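How to check a shirt before you pay designer money for it

Every few months a label sends out an email explaining why its shirts are worth the price. The words are always the same: heritage, craft, finest two-fold cotton. I've bought enough of these shirts, and returned enough of them, to have stopped reading the emails. What follows is the routine I use now, in the shop or at home inside the returns window. You need a tape measure, decent light and ten minutes.

Step 1. Ignore the thread count and the story

Retailers love a number on a swing tag. Thread count is the favourite, and it tells you very little unless you also know the yarn and how it was plied, two things the tag tends to be coy about. Same goes for the founding date. A business can be very old and still have its shirts sewn by whoever quoted lowest last season.

Cover the tag with your thumb and look at the cloth. Hold a single layer up to a window. You want an even weave with no thin streaks running through it. If you can clearly make out your fingers behind a shirt sold as a heavy oxford, put it back.

Step 2. Count the stitches

Lay the side seam flat and measure off an inch with the tape. Count the stitches in that inch. Good shirts tend to sit in the high teens or better. Under a dozen is work shirt territory, fine on a work shirt and a cheek on anything dearer. Do it in two places, one of them low down near the hem where sewing gets hurried.

The Bruvell shirt I bought in March had beautiful dense stitching along the placket, right where the customer looks, and noticeably longer stitches under the arm. It cost me $186. I sent it back.

Step 3. Check the pattern matching

Skip this if the shirt is plain. On a stripe or check, look at:

- the front placket, where the pattern should carry straight across
- the pocket, if there is one
- the sleeve where it meets the shoulder yoke
- the two collar points, which should mirror each other

Matching wastes cloth, so it's an honest sign of where the money went. Sleeves are hard to match and I forgive a small miss there. A pocket that's out by half a stripe is laziness.

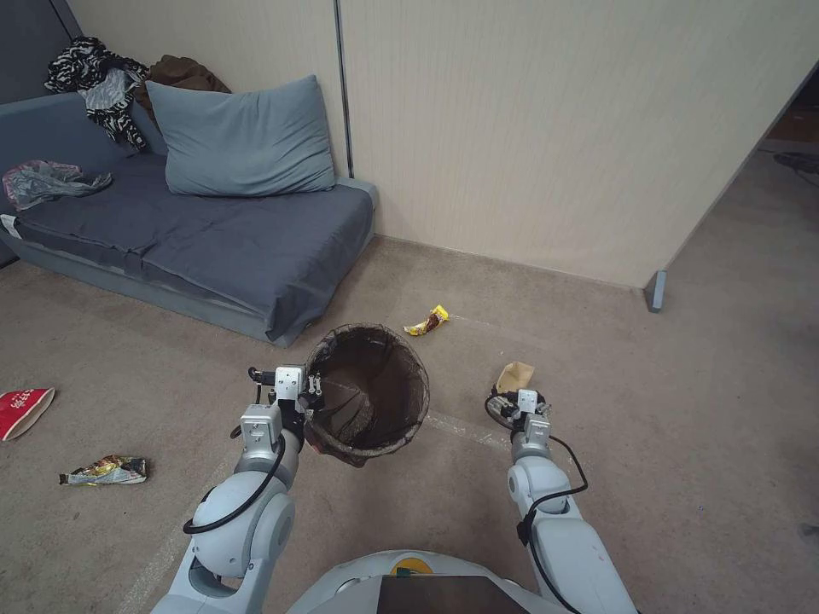 Step 4. Pull at the buttons

Gently. Give each button a quarter turn and a light tug. A loose thread tail on one is a nuisance, and on three it's a pattern. Mother of pearl feels cold against your lip or the back of your hand; plastic warms up straight away. If the website says mother of pearl and the button is warm, ask the staff. Kornetti's shop people told me theirs was "a pearl finish", and I'll let you work out what that means.

Look at the buttonholes too. Fraying inside a hole on a new shirt only goes one way.

Step 5. Squeeze the collar

Collars are either fused (glued lining) or sewn with a floating lining. Pinch the two layers of cloth and try to slide them apart. If they move separately, it's floating. If it feels like one stiff card, it's fused.

Plenty of people will tell you fused means rubbish. I don't buy it. Good fusing lasts for years and irons crisp with less fuss. Bad fusing bubbles after a few hot washes, and unfortunately you can't tell the two apart in the shop. All I can suggest is looking for reviews written by somebody who's owned the shirt for a year, and treating anything posted in launch week as advertising.

Step 6. Measure, whatever the label says

Sizes drift between seasons, even within a brand. My two Bromus shirts are the same size and style name, and one is a good inch wider at the chest. Button the shirt up, lay it flat, then measure:

- collar, from the centre of the button to the far end of the buttonhole
- chest, armpit to armpit
- sleeve, from the middle of the back yoke to the cuff edge
- length, from the base of the collar to the hem

Write these down for the shirt you already own that fits best and keep the note on your phone. Allow a little for shrinkage at the collar.

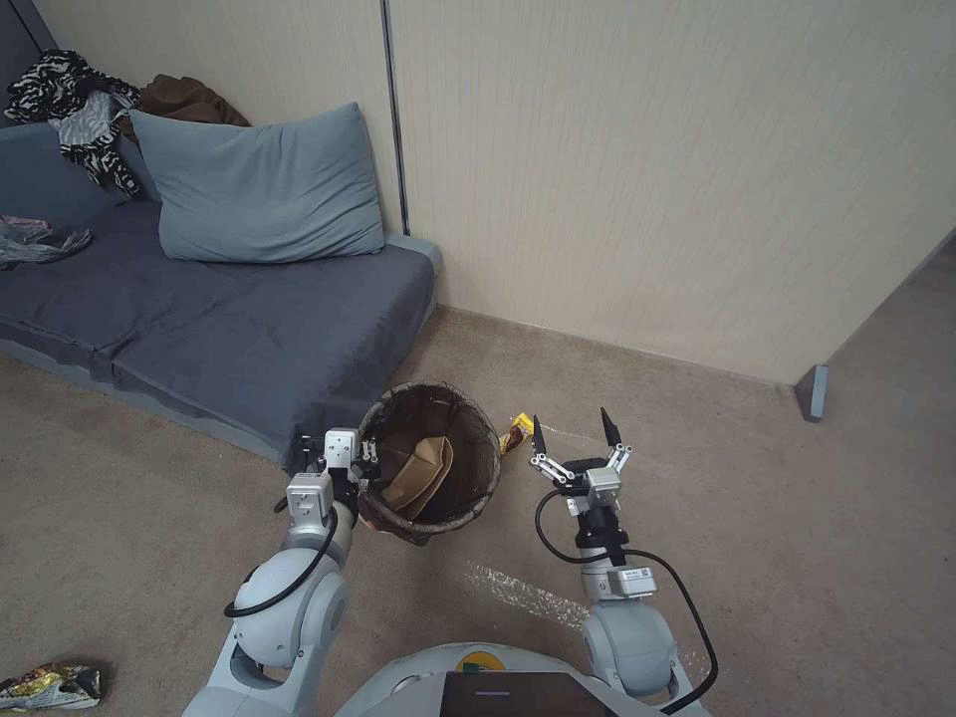

Step 7. Work out whether the sale is a sale

Talukder runs a "75 per cent off" rack for a good part of the year. Before you get excited, look up the product code on the brand's own site and see whether that shirt was ever sold there at full price. Some lines appear to be made for the outlet, with thinner cloth and cheaper buttons, and the crossed-out price never meant much. Repeat steps 1 to 5 on anything discounted, and be tougher about it.

Step 8. Keep the tags on until it's washed in your head

By that I mean wear it around the house for an hour over a clean undershirt, sit down in it, reach for a high shelf, and check the hem stays tucked. Most shops will take back an unwashed shirt with its tags attached. Very few will take back a washed one, so read the returns page first and keep the receipt with the box.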